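Workshop notebook – table coverings and small objects
10/07/2018

Continuing from the last entry on the felt. The Zikwood cloth is back on the long table after the gray oilcloth proved too slick for anything with a round base. Cut 16 cm over on each long side and tucked under. No adhesive this time; the Bonent tape left residue on the edge last November and it took two rounds of solvent to lift.

Today's set is the washstand group plus two extras. Washstand group: tumbler, toothbrush, toothpaste. Extras: foam ball, paper tub. The water bottle stays as the tall item. Everything goes toward the back half so that the front stays clear for laying things down.

Notes on the individual pieces:

Toothbrush in tumbler. The tumbler is light and the brush leans on the rim, so the pair tips if the brush is put in head down. Head up, handle over the rim, is worse. Tried both with the tumbler dry and with 30 ml in the bottom. The water helps in either case but I do not want water near the felt. Left dry.

Toothpaste. Lay it flat, cap to the left. Standing it on the cap works on a hard surface and fails on felt.

Foam ball. Rolled on the oilcloth whenever the table was bumped. On felt it stays where it is put. 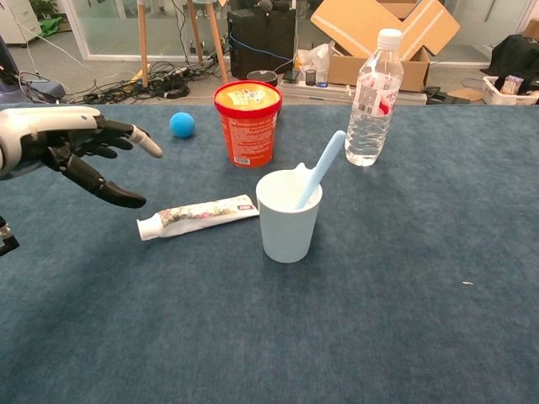 Wiebke Sperling would put the tub at the front instead, on the grounds that a wide item at the back hides whatever ends up behind it. Her other point was that the bottle should be either full or empty, as a part-filled one changes balance when it is tilted. Both noted. I will move the tub tomorrow and leave the bottle until we have a second one to compare.

Felt: picks up lint. One pass with the roller before each setup, long direction only. Cross passes raise the nap and the tube then sits unevenly.

Floor behind the table still needs clearing. The Kárason shelving order (no. 2062) covers most of it when it arrives.

To do:
– weigh tumbler with and without brush
– second bottle, same size
– 40 cm offcut of felt to be hemmed as a spare
– ask Romiso whether they still stock the heavier grade

2 comments · 5 shares

Recent entries
Oilcloth: slip test, round bases
Removing tape residue from table edges
Shelving measurements, back wall
Lint rollers compared

This site uses cookies to remember your settings. Accept / Manage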